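Home News Features Interviews Archive About Contact

Folding the same blanket 400 times

8 min read

The collection team at Bondard works out of a former carpet showroom, but most of its hours are spent in other people's bedrooms. The company gathers household demonstrations for learning systems. Its collectors carry a hand-held gripper with a camera on it, do ordinary chores with it, and send the recordings back to be checked and cut up. The lead collector has been doing this for two years and agreed to talk over lunch between two home visits. She asked not to be named, as all the collectors do, on account of the households they go into.

She came to the job from hotel housekeeping. "I answered an ad that said they wanted people who were fast at making beds," she said. "Then on the first day they told me to slow down. I had fourteen years of going fast, and I had to get rid of all of it."

The slow pace is the part new collectors find hardest. A person pulling up a blanket uses both hands, a hip and sometimes a knee. With the gripper there are two fingers, and every grasp has to be one that a machine could copy later. Collectors practice for a week on towels before they are sent to a home.

"You want to use your other hand so badly," she said. "It just comes up by itself. We used to have people hold a tennis ball in it, and some of the new ones still do."

What counts as one example

Bondard calls each recording an episode. For bedding, an episode starts with the gripper away from the fabric and ends when the fabric has been let go. In between there should be one clear job: pull the blanket to the corner, fold the top edge down, lift it off the pillow. If a collector does two jobs in one go, the episode gets split or thrown out.

A normal visit produces 37 good episodes. The most she has ever brought back from one home is higher than that, but she would not say by how much. "Then people think it's a target. I had a week where I chased it and my reject rate went through the roof."

Rejects are sorted by reviewers at the showroom. The usual reasons are a hand in view, a grasp that slips before the lift, or the fingers closing on two layers when the task called for one. The last of these causes the most argument. A reviewer looking at a screen may not be able to tell whether the sheet came up with the blanket. The collector can usually feel it, but the recording does not carry that.

"So I say it out loud now," she said. "'One layer.' 'Two layers.' There's a microphone on it and they listen to that. It was my idea and it took them four months to say yes."

Slipped grasps used to be deleted. Since last July they are kept in a separate folder and labeled by how they failed. The people building the model asked for them after they found the system had no idea what to do when the cloth got away from it. It would carry on with the lift, holding air.

Why homes and not a lab

For the first half year, everything was filmed on a single bed in the showroom. The bed had white sheets and one gray blanket, and the team recorded 400 folds of it. The model trained on that set did very well on the gray blanket. Put in front of a patterned one, it reached for the edges of the pattern.

"It went for a stripe," she said. "It thought the stripe was the hem. I laughed, but then I thought, well, who ever showed it a stripe?"

After that the company started paying households for two-hour visits. The instructions to the household are short: leave the bed as it is on a normal morning. She said people tidy up anyway, and she has learned to ask them, politely, to get back in and out again.

Printed blankets over printed quilts are now what she looks for. Her own list of what makes a useful bed includes more than one pattern, a lumpy quilt, something soft lying on top, and trim. Trim is a particular interest of hers. Knitted or crocheted edging has loops that a finger can go through, and a gripper that closes on a loop will stretch it before the blanket moves. She asks collectors to record grasps right beside a trim as well as well away from it.

She also has views on where to take hold. A hem is the best place on most blankets because it is thicker and gives the pads something to press against. Flat cloth in the middle of a bed has to be pushed into a fold first, and that is a separate task with its own label.

"If you can get the hem, get the hem," she said. "Close on it, stop, let the camera have a second of it, then move. Everybody skips the second."

The pause matters to the reviewers, who use it to mark the moment of contact. She holds it up in training as the thing that separates a usable episode from a long evening of guessing.
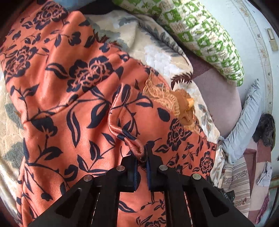

The tool and what she would change

The present gripper is the third one she has used. The first was heavier and left her with a sore wrist by noon. The second was light enough, but its fingers were bare and smooth, and thin sheets slid out of them. She likes the padded fingers on the current one and would keep them. She would change the grip, which was made for a bigger hand than hers, and she would like a quieter release.

Her sessions are capped at 29 minutes, followed by a break. That rule came from the collectors. Before it, the last episodes of a long session tended to be sloppy, and reviewers could pick them out without looking at the time.

Asked whether she had seen a robot make a bed from her recordings, she said she had seen one pull a blanket up to a pillow. It took a long time. It also stopped for a moment after it closed its fingers, before it moved.

"That's my pause," she said. "I must have done that thousands of times. It doesn't need to do it, they told me. They're thinking about taking it out."

She had another home to get to, with a bunk bed, and she was not looking forward to the top one.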